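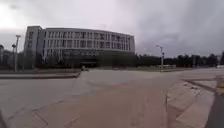 Gray day, curved building, big sky.

Okay, short thread on how our one-act did at the regional drama festival, for everyone who asked. We took "The Koster Letters," 37 minutes long, cast of seven, all students.

The rules say a set has to go up and come down in under five minutes. We had two doors, a table and a staircase that goes nowhere. In rehearsal at the Brovden hall our best time was 4:40. On the night we did it in 4:12.

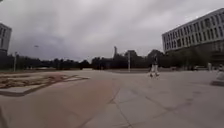
We went on third, at 9 p.m., after a long delay with the lights. The kids sat in costume for most of the evening and kept each other calm. One line got dropped in the second scene and the girl playing the aunt covered it — the adjudicator never mentioned it.

House was 244, our biggest crowd so far. The laugh on the soup line was so loud they had to hold for it.

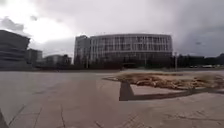
Results: second place overall, and the Vorkero Cup for best ensemble. First went to the Briltix Players, who were very good. Their sound was better than ours and we need to work on that.

We're raising $2,000 to take the show to the state round in May. Bake sale details to come — bring cash.

Comments

Congrats to all of them! The staircase was my favorite.

Is the script available anywhere? Our school might want to do it.

Soup line got me too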